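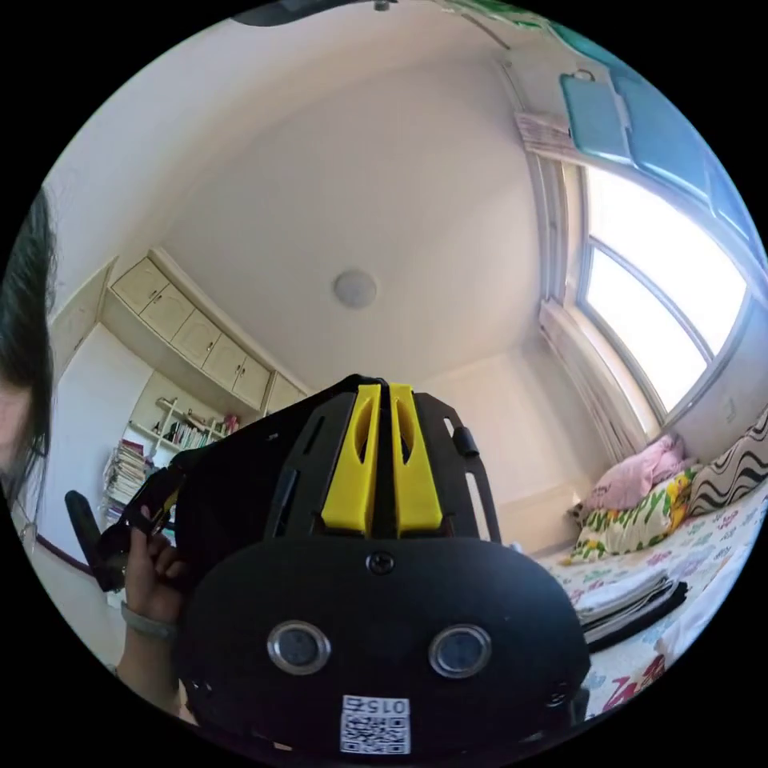 Slide 1. Two lenses, 015.

Wait for the latecomers. Then the promise question: you told Siregar you'd help him move to Ultthorpe, and now you don't feel like it. Is "I don't feel like it" a reason? Hands up. (In Wiltora 9 people said yes, all of them tenured.)

Kant gets 3 minutes. He would want more. Skip the axe murderer unless someone asks, and someone will. 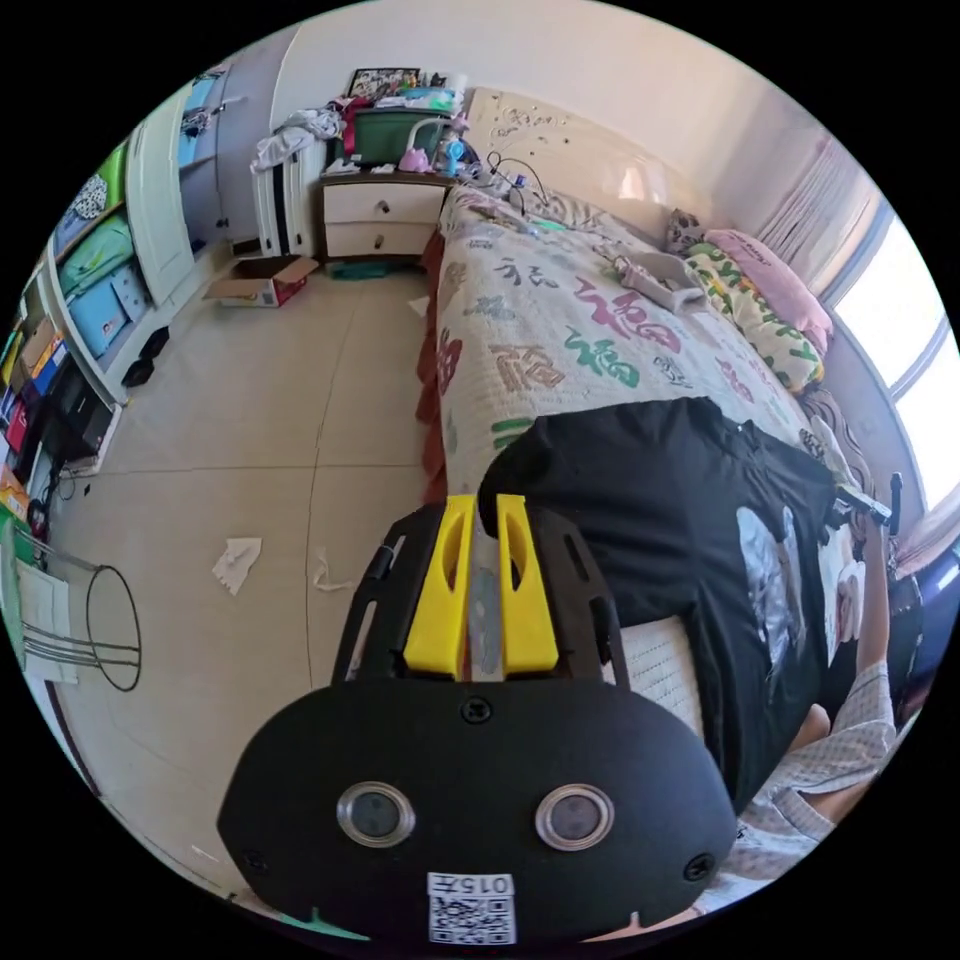 Slide 2. Black T-shirt on the bed.

Move on to the Gurner objection: a promise made to get off the phone still counts. I used to disagree, at a length of 600 words, in print. Drink water.

If short of time, drop Hume. Questions till 3, then they need the room.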